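Review: the Trustska hand gripper, after a season of home visits

I look after the laundry and tidying side at Warkent, a small home-help outfit, and since October our crew has been using the Trustska hand-held gripper on house calls. We're also using it to record the pick-up jobs so the folding and sorting machines back at the depot can learn them. I love this thing!

First, the feel of it. The grey body has ribs running front to back, so I can tell by touch which way round I've got it, and the two jaws come together evenly. I was sure soft stuff would beat it. Socks, face washers, a kid's singlet – all the floppy bits you'd normally pinch off a bed without thinking. After two mornings I'd stopped dropping them (mostly).

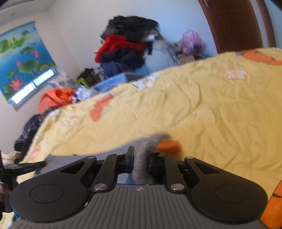 Lining up on a grey knitted sock, patterned quilt underneath.

What's changed at work is who gets asked. Catarina Abreu has been sorting washing for years and used to be left out of anything with a plug on it. Now she's the one showing the Rocha engineers why you take a sock by the middle if the bed's all rumpled. Her pay went up a grade for it too, and so did mine. We're slower on recording days, up to 1000 grabs between us, and the roster was cut to six houses to make room for that. Fair enough, I reckon.

Gripes: my wrist gets tired after lunch, and the carry case is rubbish. We had a Skokilero on trial before this and its case was miles better, but the jaws were stiff and I never warmed to it.

Would I pick the Trustska again? Yep, tomorrow. I've asked for a second one so Catarina and I can stop swapping.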